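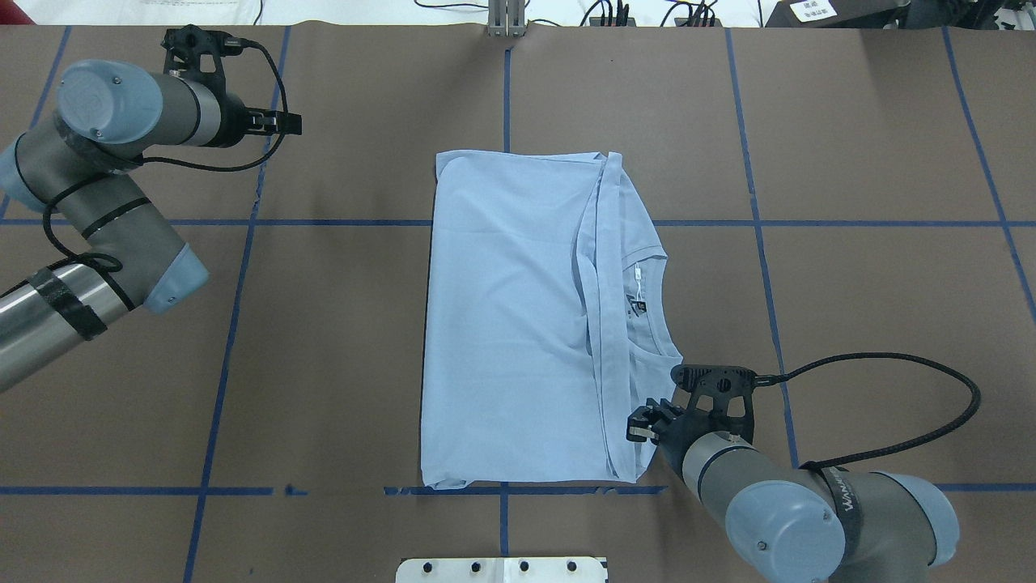

A light blue T-shirt, folded.

Clothing swap moves to Ollutard hall this Friday

The Brundard clothing swap has a new home. Doors open 3 p.m. Friday at the old Ollutard hall, Dow Street side – not the front, front steps are still being fixed.

Same rules as before. Bring clean clothes, take clean clothes. Limit of 60 items per household, shoes count as one pair. No pillows, no car seats. Kids sizes go fast so come early.

Last swap brought in 565 pieces, most of it adult shirts and jeans. Winter coats were short and organizers are asking for more, espescially youth large and up.

Please fold before you come. Bags dumped at the door slowed the line down alot in September.

Parking: Fastton lot, 50 spaces, free after 3. Street parking on Dow is permit only and yes they do ticket.

Leftovers go to the Fastton thrift store Saturday morning. Hangers wanted too – plastic or wire, any amount. Drop them in the bin by the side door.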